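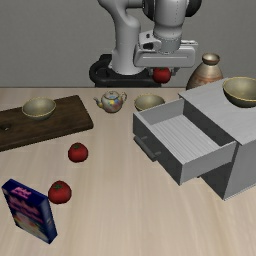 ## 3. Where fruit is kept at home

The storage diaries were filled in by 247 households in Kondevton over four weeks in June. Each household used a Jotside booklet, with one line for every purchase of fresh fruit and a second line for the day it was eaten, given away or thrown out. After removing lines with no storage place, we had 2370 entries. Dried, canned and frozen fruit was left out, as was fruit bought already cut.

Storage places were coded into four groups: open surface (counter, table, windowsill), refrigerator drawer, refrigerator shelf, and closed cupboard. Two coders worked separately and met to settle the entries on which they differed. Most of these were fruit that had been moved between groups after a few days. We kept the first place written down, except where the diary said the move took place on the day of purchase.

Apples were the most common fruit in every part of town. They were also the hardest to assign, as many households split one bag between a bowl and a drawer. A split bag was entered as two purchases, each with its own end date. Bananas were nearly always left on an open surface, and we do not discuss them further.

Diary keepers used the word "drawer" loosely. Some meant a pull-out bin, others a tray with low sides that lifts out. The coding sheet treats both as drawers, provided the fruit lies below the rim (Figure 2).

**Figure 2.** Box with a raised rim and a cylindrical handle at the side, seen from above at an angle.

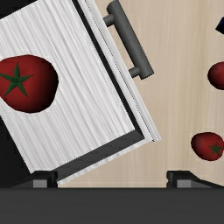 ### 3.1 Visibility and forgetting

Households were asked to give a reason in their own words whenever fruit was thrown out. "Forgot it was there" was used far more often for drawers and cupboards than for open surfaces. Fruit on open surfaces was more often thrown out for bruising or wrinkling. The Flirow interviews, which were carried out separately with older adults, used a different list of reasons and cannot be compared line by line.

Drawer depth seems to matter as well. Several households wrote that newer fruit was placed on top of older fruit, and that the older fruit was found only when the drawer was emptied.

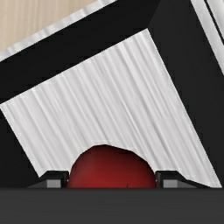 A deep drawer can therefore keep fruit firm for longer and still lead to more of it being lost. Fang's shelf-order measure was meant to capture this effect, but it assumes that items stand in a row and does not carry over well to piled fruit. We used a simpler yes/no item: whether the diary keeper could name everything in the drawer before opening it.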